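# Trekex Gray Bin, Open Top - sold in pairs

Back in stock. Two bins per pack, both the same.

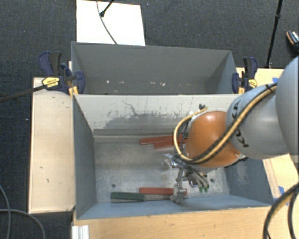
The Trekex is the plain open bin we sell most of. Rectangular, gray, no lid, no divider, nothing to snap off. People buy it for small parts that come in odd lengths and won't sit right in a cup or a drawer. Bars do well in it - the red ones and the dark green one lie on the floor of the front bin with plenty of floor left over, so you can tell one from the next without digging. The floor gets scuffed with use and you'll see pale smudges like the ones in there. Wipe it down, most of that is just surface. Two bins one behind the other is how most customers run them. Full one near you, spare at the back.

## What you get

- 2 bins, gray, same size
- 1 sheet of blank labels (27 per sheet, peel and stick)
- No lids. Lids are a seperate item, see below

Ships flat in one carton. Bins come nested, twist a little to get them apart. If they're really stuck, leave them in a warm room for an hour and try again. Don't pry with a screwdriver, it'll chew the rim and we can't take it back after that.

## Load

Up to 54 pounds per bin, sitting on a flat bench. Less if you carry it by the rim. Much less if it's on a wire shelf with wide gaps - put a board under it.

Spread the weight out. Short heavy stuff all piled in one corner will bow the floor over time and then the bin rocks.

## Good for

Bar stock offcuts, brackets, short rod, hinges, tool handles, returned parts waiting on somebody to look at them. Sorting jobs where stuff goes from one bin to the other.

Not so good for tiny screws. They slide into the corners and you'll be picking them out with your nails. Get the Onley cups for screws, they drop right inside the Trekex and lift out.

Not for liquids. Will hold a drip or a bit of cutting oil, not a bucket's worth. Not for food either, it isn't rated for that.

## Setting up a pair

Line them up front to back, long sides matching. Leave a finger's width between so you can lift one out without dragging the other along. On a slick bench use the rubber strip (sold by the foot, ask) or a scrap of drawer liner, works the same.

Start with the back one close to empty. Makes it easy to move things over as you sort - and if you fill both on day one you've got nowhere to put anything.

Long pieces parallel to the long side. Don't stand them on end, they fall over and take the label with them.

Labels go on the short wall, outside. Inside they get rubbed off in a week.

## Cleaning

Warm water, dish soap, soft brush. Dry it before you put steel back in. No scouring pads. Gray hides a lot but not deep scratches, and the grit gets down in them and stays there.

Sticky label left behind? Bit of cooking oil on a rag, wait, wipe, then soap.

## Goes with

**Onley cups** - small round cups for screws and washers. Sit loose in the bin.

**Ospina lid** - fits the Trekex, clear, press on. Sold one at a time so order two if you want both covered. The lid is snug when new. Push the corners down first, then the middle.

**Estivum bench rack** - holds a pair at a slant. Only for light loads, the slant sends everything down to the front wall.

## Questions we get

**Do they stack full?** No. They nest empty. Full ones need the Ospina lid between, and even then just two high.

**Other colors?** Gray only right now. We had blue for a while and it didn't sell.

**Is the old Trekex the same size?** The ones from before May have a slightly wider rim. They nest with the new ones fine but the Ospina lid wont press on all the way. Check your rim before you order lids.

**Can I buy just one?** Not online. Call or stop by, we usually have a single or two from broken packs.

**Holes in the bottom?** Two small round ones. You can drill more, go slow and put wood under it. Drilled bins can't be returned.

## Returns

Unused, both bins, labels still on the sheet. Send it back in the same carton if you can. A cracked bin on arrival - send us a photo of the crack and the carton and we'll replace the pair, keep the good one.

Page updated 9 October 2026. Stock count changes daily, if the button says sold out try again in a couple days or email and we'll hold you a pack.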